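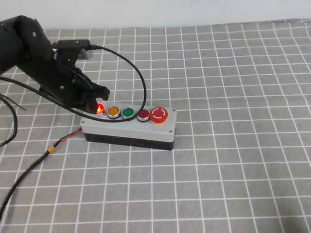 Search this site
Search
Type and hit enter

26 November 2023

Up at six to drain the rain barrels before the hard frost they keep promising. The one by the garage had a skin of ice on it already. I opened the spigot and let it run down the driveway, then went in and made oatmeal. Took almost an hour to empty. The downspout still needs turning back to the splash block and I forgot to do it, so that goes on tomorrow's list.

After breakfast I sorted the seed box. I have far too much lettuce and hardly any beans. The Kulkarni bean seed I saved in a jar has gone moldy at the bottom and I threw the whole lot out. I dried them on the kitchen windowsill for a week in October, and that was too short. Last year they sat for three weeks and were fine. The pepper seed is good. I put it in new envelopes and wrote the year on each one.

Ravindran Bhat called before lunch about the leaves. His street got 38 bags together this fall and the city will not pick up any more until spring, so he wants to know if I can use them. I said yes to as many as fit in his car. Oak is slow to break down, but I have room behind the shed and I am in no hurry. He also wanted his long pruning saw back. It was in the basement behind the paint cans, where I put it in May.

Lunch was soup from the freezer, the label said squash but it was lentil.

Afternoon on the garlic bed. I planted late this year, 158 cloves in four rows, and some have pushed up a little green anyway. Put straw on them, about a hand deep. The wind took a good part of it over the fence into the Revier place and I went around to rake it up. They were out. The soil at the far end of the bed is still heavy and I think I should have added more compost there. I will see in June.

The gas bill came. Higher than last November, but I did have the heat on early the week my sister stayed. I read the meter myself and it matches. Moved the thermostat down two degrees and found my thick socks.

Nithin Pisharody stopped by at four with the library books for me to return, as I go past there tomorrow and he doesn't. He stayed for coffee. He is thinking of giving up his plot at the Flerham gardens because of his knee and asked if I wanted the raspberry canes. I do, but I have nowhere to put them except along the west fence, and that means taking out the old currant. It gave maybe a pint this year. I told him I would decide by the end of the week.

Dark before five. Oiled the spade and the two hoes, swept the shed, hung up the hose. Leftover lentil soup again for supper. Read two chapters and went to bed at nine thirty.

Comments (3)

marge_w
Three weeks for beans here too. I shell them and then leave them on a screen in the spare room.

Dale
Take out the currant. Raspberries will fill that fence in two years.

plot14
Do you wet the straw down after you spread it? Mine stays put if I do that and lay a few branches on top.

Contact | Copyright 2023, all rights reserved | Back to top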